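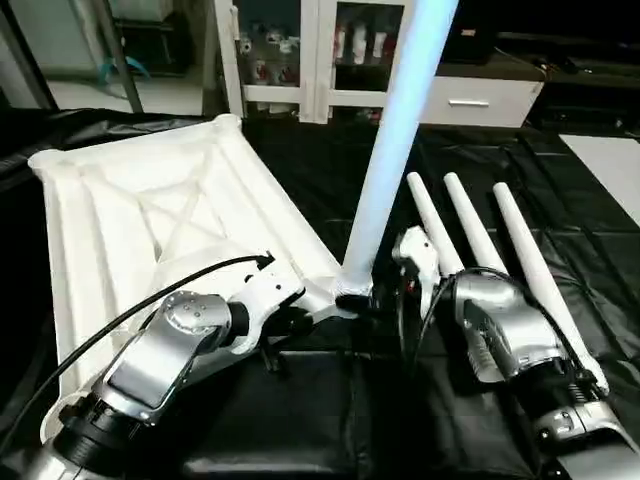 Home Shop Assembly Help FAQ Contact

Stusell parts – quick answers

Tray has an X on one side. Up or down?
Ribs up while you're building. Flip at the end.

Do I need to cover the table?
Yes please. Plastic sheet, old towel, whatever. White parts pick up every mark.

Pole won't go in.
Thin end goes down. Hold it low, near the collar, and turn slowly. Don't hammer it – Tarek in returns sees 2 split collars a week.

Which pegs are the long ones?
149 mm, rounded tip. You get 4. Count them before you toss the box, they roll.

Can I glue the pegs?
No. Glue voids the waranty.

Peg missing, what now?
Email Uzma Sethi with your order number. Spares go out Thursday.

White parts look dirty allready?
Damp cloth, drop of dish soap. No bleach, no scrub pads.

Is it the same tray as the Hostura one?
No. Looks close, holes don't line up.

Can one person do it?
Sure. Easier with 2 for the flip.

Was this helpful? Yes (4) No (2)
Share 2 comments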